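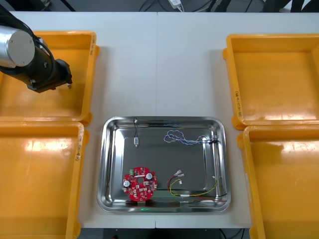
Larnik sorting station, with mixed electronic parts in the center tray and the yellow bins empty.

Larnik Two-Arm Sorting Station
By Ollska. Sold and supported in the US by Sobczak.

Larnik is a tabletop station for sorting small mixed parts. Parts go into a steel tray at the center of the table, and two arms, one mounted on each side, move them one at a time into the bins. It is made for repair shops, electronics recyclers and training labs that handle returned assemblies in small batches, where the parts change too often for a feeder or a fixed fixture.

Available as a full station or as an add-on kit for customers who already own a pair of Ollska arms.

What it handles

Larnik was set up with loose electronics in mind. Typical parts are round and rectangular circuit boards, wiring harnesses, small sensors on leads, and short bundles of twisted wire. Boards can be picked by the edge with standard fingers. Parts can lie in the tray in any position, but they should not be stacked. A harness lying across a board will usually be picked first, and if its wires are hooked under the board the arm will set both down and flag the pick for an operator.

Flexible parts are slower than rigid ones. Expect a single board to go across in one pick and a long harness to need a second try now and then. Leads thinner than the finger pads can be picked, though we recommend grasping at the connector where there is one.

Each station stores up to 16 part types at a time. Switching to a different stored set is done from the Zevness job screen and does not require moving the bins. 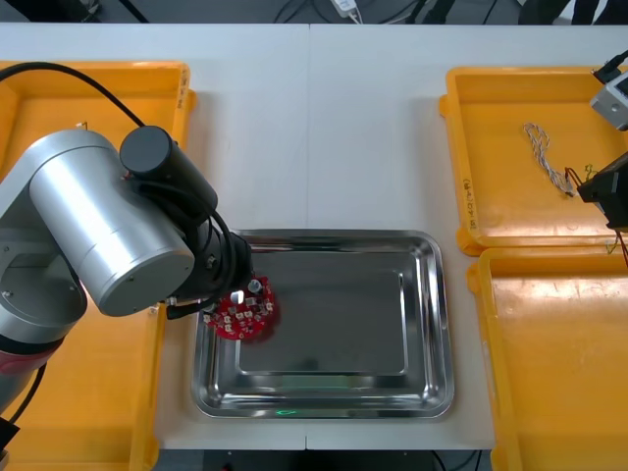 Round circuit board gripped by its edge, low over the steel tray. Twisted wires in the upper right bin.

How the work is divided

The left arm and the right arm each have two bins on their own side. The tray is shared. Zevness decides which arm goes for which part and keeps the second arm out of the tray area until the first has left it. You can override this and assign a part type to one arm only. Most customers do this for boards, so that the same fingers handle them every time.

If a part is in the wrong bin, either return it to the tray by hand with the station paused, or use the Return command and let the arm bring it back. Return works on rigid parts and on harnesses with connectors. It is not supported for bare wire.

In the full station

Two Ollska arms with two-finger grippers and cable sets
Two-panel white table top with arm mounts on both sides
Stainless steel center tray, rounded corners
Four shallow yellow plastic bins
Zevness software, one station license
Power supplies, emergency stop, mounting hardware
Printed setup guide

In the add-on kit

Stainless steel center tray
Four shallow yellow plastic bins
Zevness software, one station license
Finger pads, one spare set per gripper

Specifications

Working reach, each arm: 453 mm from the mount
Part types stored: 16
Arms supported: 2
Bins supported: 4
Operating system for Zevness: see current requirements on the download page
Add-on kit price: $1,332, not including shipping
Full station: priced by quote

Setting up

The table needs a level floor and clear space on both sides so the arms can be reached for service. Bolt the arms down before running any cable. Leave slack in the cable between the base and the gripper and move each joint through its full travel by hand before power is applied. Most of the cable faults we see come from a loop that was tied too short.

Bins sit on the table without clamps. Their positions are taught once during setup, so if a bin gets bumped, run the bin check before starting a job. Labels can be written on the rims in marker. Keep them short enough to stay on the flat part of the rim, and write them to match the bin names in Zevness.

The tray is polished and will throw reflections under overhead lights. This does not normally affect picking once the exposure step in the setup guide is done. Repeat the step if you change the lighting or move the table to another room. 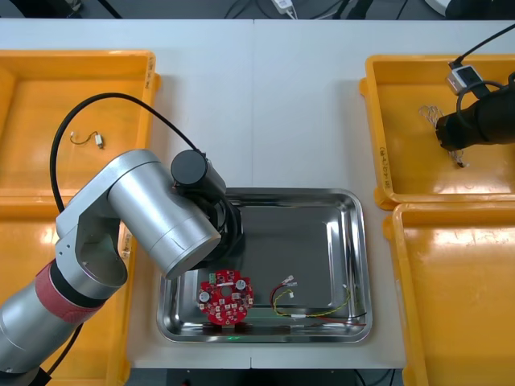 Teaching a new part takes a set of guided picks. The operator places the part in the tray, moves an arm to a good grasp point, closes the gripper and confirms. Do this with the part turned several ways. For boards with tall components, avoid grasp points next to capacitors or terminal blocks, which can be knocked by a finger on the way down. For harnesses, teach at least one grasp near the connectors and one farther along the wires.

Care

Wipe the tray and bins with a damp cloth. Do not use abrasive pads on the tray. Check finger pads weekly and replace them when the surface is worn smooth. The pads are the only regular wear part.

Limits

Larnik is not rated for live circuits or charged batteries. Discharge capacitors before parts go in the tray. The station is not enclosed, and operators must keep their hands off the table while the arms are active. A guard rail is offered separately.

Availability

Add-on kits ship from stock. Full stations ordered now are scheduled for delivery in August. Orders placed before Tue 2 May were built with the older finger pads; owners of those units can request the current pads from Sobczak at no charge.

Questions about whether your parts are a good fit can be sent to Edmund Baran, applications, at Sobczak. Include the part weight and longest dimension, and for harnesses the number of wires. Sample parts can be mailed in for a pick test and will be returned with the results.

Related items: Larnik guard rail, finger pad set, spare bins (pack of four), Zevness second license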